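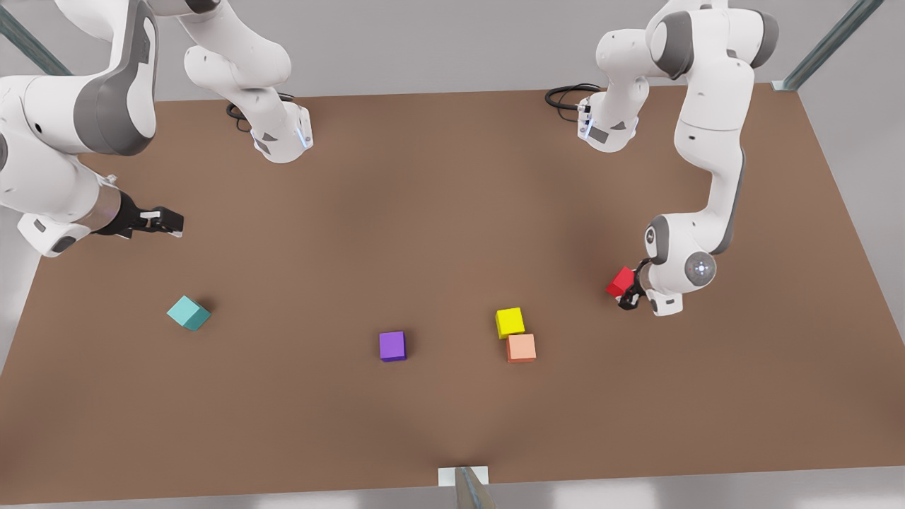 Kazue Imai wrote in asking whether she really owns the song clip she bought on Sivinell, or whether she just paid for a fancy receipt. Fair question, Kazue! I get some version of it nearly every time I post about digital collectibles, so I've finally put my answers on one page. Last updated Apr 9, 2022.

So do I own the thing or not?

You own the token. The token points at the clip, and the marketplace's terms say what you can do with the clip itself. On Sivinell that's play it, show it on your profile and sell it on. You don't get the copyright, so you can't put it in an ad or press it on vinyl (someone asked).

Can't people just copy it?

Sure they can. I've got a poster of a famous painting in my hallway and the museum hasn't called. Whether the original listing is worth money to you is a matter of taste, and mine changes every few months.

What does it cost to sell something?

I list on two sites. Perkov takes 6 percent of the sale and Sivinell takes 11, but Sivinell covers the minting fee and Perkov leaves that to you. For a cheap piece the minting fee can eat the whole sale, so do the math first. I didn't, on my first one, and ended up a few dollars in the hole on a drawing of a pear.

Do I get paid if my piece is resold?

Only if you set a royalty when you list it, and only if the resale happens on a site that honors it. The box is easy to miss on Perkov. It's under "More options," way down past the tags. Go look now if you've got anything up there!

Which wallet do you use?

Ackah for everyday stuff, and a little hardware one from Zaris for anything I'd cry over. Ackah is quicker to set up. The Zaris one has tiny buttons and I complain about it constantly, but it stays in the drawer.

I got a message saying my wallet needs to be verified. Is it real?

No. Please don't click it. Your recovery phrase never goes into a form, a chat or an email, whoever is asking. I had 16 of these messages in March alone, a few of them with very convincing logos.

Should I buy one as an investment?

I'm not the person to ask, and I'd be wary of anybody online who says they are. My own rule is $100 a month, tops, and it's money I've already said goodbye to. Most of what I've bought hasn't had a single offer.

What about taxes?

Keep every receipt, including the fees. I paste mine into a spreadsheet the same night and hand the whole mess to my accountant. Rules differ from place to place, so ask yours.

Can I send you a question?

Yes, use the contact form. Please leave out your wallet address, I don't need it.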